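Home Tech > Long-Term Reviews > Kitchen

The Wesier bench arm, after a season of putting away groceries

I have wanted a machine to do my chores since I was old enough to be assigned any. The dishwasher was a promising start. Then progress stalled for several decades, unless you count the thing that vacuums under the couch and gets itself stuck there, and I don't.

So when a Wesier arm came up for long-term review I said yes before I had read the second paragraph of the email. The second paragraph mentioned the weight.

Wesier sells the arm mainly to small shops, the kind of place that packs gift boxes or sorts parts into trays. It sells it, with rather more hope, to people like me, under the heading of "home tasks." I set myself one question for the season: would it take over a single dull job, start to finish, so that I could stop thinking about it? The job I picked was putting fruit and vegetables on plates. A toddler can do this. A toddler will also eat the strawberry, so I felt the bar was fair.

Setting up

Allow a weekend. The manual runs to 236 pages, and I would put the useful portion at the first chapter and one table near the back that explains what the beeps mean. You bolt down the mount, you run the cable, you run the cable again the way the drawing wanted it, and you tell the software where the edges of your work area are. Blue painter's tape does that last job nicely and comes up clean afterward. Mine had to be laid twice. I am told this is normal.

After that you teach it. You take hold of the arm and drag it through the motion you want, over and over, with the fruit in slightly different places, until the software says it has enough. For "pick up the item, put it on the plate," enough was 234 rounds. By the end of those I was extremely good at putting fruit on plates, and my household had begun to ask whether we could simply keep me.

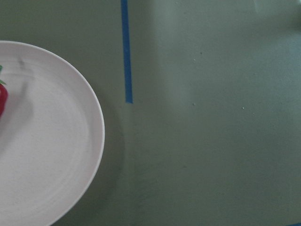 Speed is where most reviews of these arms go soft, so I'll be plain. It's slow. I can clear a bag of groceries while the kettle boils. The Wesier gets through the same bag in the time it takes to boil the kettle, drink the tea, wash the cup and wonder about the choices that led you here. It pauses before every pick. It pauses again above the plate. In a shop that runs through the night this may not matter much, and several owners on the Wesier forum say the same. In a kitchen at six in the evening it matters a lot.

It is gentle, though, and I didn't expect that. Over the season I logged 1000 picks (yes, in a notebook, and no, I don't want to discuss it) and the amount of bruised fruit was lower than what I get from the supermarket delivery. Strawberries were my big worry. It handles them the way you'd handle somebody else's phone. Round things it likes. Long things it likes if they lie where it expects them. Anything floppy is a disaster: a bunch of cilantro went to the floor so many times that I retired it from testing on compassionate grounds.

What throws it

Light, first of all. I trained mine in the morning, and by late afternoon in December it had become a different and much more timid machine. The fix was a cheap lamp left on all day.

Shine is next. A glossy vegetable under that same cheap lamp gave it fits for a week, until I moved the lamp. It would come down a finger's width to one side, close on nothing, and carry the nothing with great care to the plate. Then it reported success. I have had coworkers like this.

Plates turned out to matter too. It learned on a plate I own and was thrown by a plate I borrowed. Another 20 rounds of teaching sorted that out, but a person doesn't need to be introduced to each new plate.

And then there's me. The arm stops dead if anything bumps it, and quite right too, but my sleeve counts as anything. So does the cat. Every stop means walking over, pressing the button, and standing there while it goes through its little stretch routine before starting again. On a bad day I restarted it more often than I would have needed to touch the groceries.

What it does well, once settled, is the same thing again. Give it a work area with marked lines, a handful of firm items, a place for each to go and steady light, and it will plug along for hours without sighing. The Wesier people call this "structured tasking." In my house it's called laying everything out for the robot, and it takes longer than laying the table.

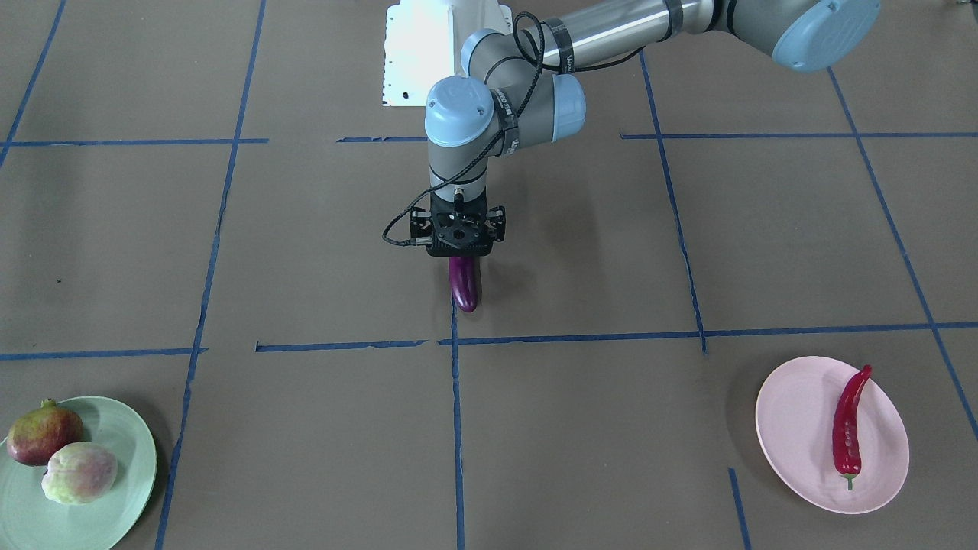
Against the others

I've had two other machines through the house. The Okilov is cheaper and quicker and has the touch of a vending machine. I wouldn't let it near a peach. For boxes, cans and jars with the lids on, it's a perfectly good buy, and a friend's packing room over in Plelville has been using one for months with few complaints beyond the noise.

The Wynne is the friendly one. It has a round cover, a pleasant chime and an app that congratulates you. It also needed me to step in more than either of the others, and the chime gets old.

The Wesier sits above both for care and for patience. It sits above both for price too, at which point I should mention that the starter bundle costs $1068 for the season's rental, mount included, gripper pads extra. They wear. Budget for pads.

Chores, then

Can it do one? On a shop floor, with a bench set aside for it and somebody nearby who likes reading manuals, I think so. Sorting small firm goods into trays all day is dreary work for a person and the arm doesn't mind it. I'd look at the Wesier seriously for that, and I'd buy a good lamp at the same time.

At home, no. It does the one step in the middle, the picking up and putting down. The chore is everything on either side of that: unpacking the bag, finding the onion that rolled off, rinsing the thing, wiping the counter, deciding the pepper has gone soft and nobody should eat it. I still do all of those, and now I dust the robot.

Good: soft hands, steady nerves, fine with strawberries
Bad: slow, needy about light, hopeless with herbs, heavy
Buy it if: you have a bench and a boring job
Skip it if: you have a kitchen and a cat

The rental is up at the end of the month. I've asked for one more week, to try it on socks.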